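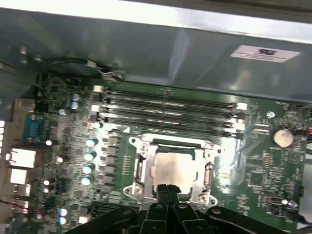

Kyriaki Rallis had an eleven-year-old tower under the stairs and assumed it was scrap, a view she gave up after one evening at the Zandholm repair nights, which open again this November with more room and longer hours.

PRESS RELEASE - for immediate use

Old computers wanted: Zandholm repair nights are back

Zandholm Community Workshop is asking local people to bring in desktop computers and small office servers they no longer use. Working or not. Machines will be checked, wiped, repaired where possible and passed on to households and clubs who need one.

Last season the workshop took in more than 80 machines. Most wanted very little - a new drive, more memory, a good clean. The rest were stripped for parts, and the parts are on the shelves now for this year's repairs.

New this time:

Doors open 5pm, last machine booked in at 8pm
A second room at the Tavares building, with level access from the car park
3 benches set aside for people who want to do the work themselves with someone alongside
Drives wiped while you wait, written receipt given

Rajkumari Garg, workshop organiser, said: "People hang on to these things for years because they're worried about what's on the drive. Fair enough. So we do that bit first, in front of you, and then we talk about the rest. If you want to keep the drive and take it home, take it home."

No charge for donating. Repairs to your own machine are pay what you can, parts at cost. Please bring the power lead if you still have it and any passwords you're happy to type in yourself. Monitors can't be accepted this year, there is no where to store them. Printers also no.

Local firm Prokell has given £4000 towards the season. The money goes on new drives, memory, thermal paste and the heating bill for the second room. 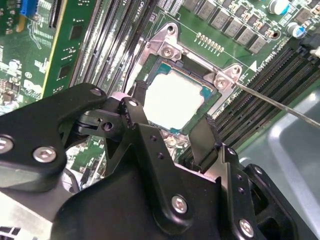 Screwdriver on the bracket around a server processor.

Server boards are a small but growing part of what comes in, mainly from offices clearing out a cupboard. They are slower to sort than home machines and the parts do not always swap across, so businesses with 2 or more to donate should get in touch before turning up.

Evdokia Mitsotakis-Vlachou, who runs the Fulletti after-school club, said the club's homework room was kitted out entirely from last season's repairs. "We'd been sharing one laptop between the whole group. Now they argue about who gets the seat by the radiator instead."

The workshop is also looking for helpers on the front desk and anyone with a van. Experience with computers not needed for either. Training for bench helpers will be held before opening, led by Filippos Spanos, and places should be booked at the desk.

Requests for a repaired computer can be made through the school office, the library or direct to the workshop. One form, one page. Waiting time depends on what has come in, and familes with school-age children are seen first.

Notes to editors

Zandholm Community Workshop also runs bike and sewing evenings. These are not affected by the new hours.
Interviews with the organiser can be arranged, mornings best.
Press contact: Rosângela Araújo, Zandholm Community Workshop, Tavares building. Messages left at the front desk are picked up at noon.

ENDS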